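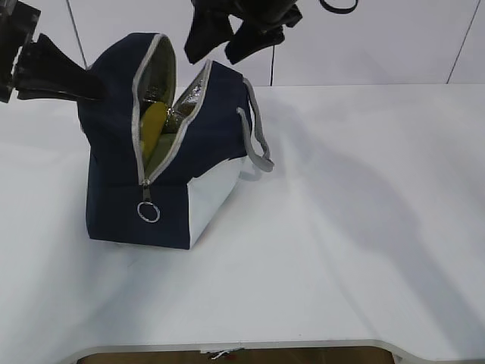
A navy insulated lunch bag, partly unzipped, on a white table.

Selling with Whitfield: common questions

How much does an appraisal cost?
Nothing. Farah Harahap or Tavion Pettigrew will come to the property, and you will have a written price range within two business days. You are not obliged to list with us afterward.

How long is the listing agreement?
Our standard term in Bastcombe is 34 days. After that it rolls over week by week until one of us ends it in writing.

Do I pay for advertising if the house doesn't sell?
Yes. The basic package covers photos, the sign and the online listing, and it is billed when the listing goes live. Commission is only due at settlement.

Can I stay home during an open house?
You can, but most sellers go out. Open houses run for half an hour. Please take pets with you and lock away medication and jewelry.

When will I hear how an open house went?
Your agent calls the same day. A written summary with buyer comments follows by Friday.

Who holds the deposit?
It goes into our trust account and stays there until settlement. Ruoxi Duan handles trust account questions at the front office.

Can I change agents within Whitfield?
Yes. Ask the sales manager, Caroline Mrema. Your agreement and fees stay the same.

Do you manage rentals too?
Yes, through a separate team on the second floor. Their fees are on the Landlords page.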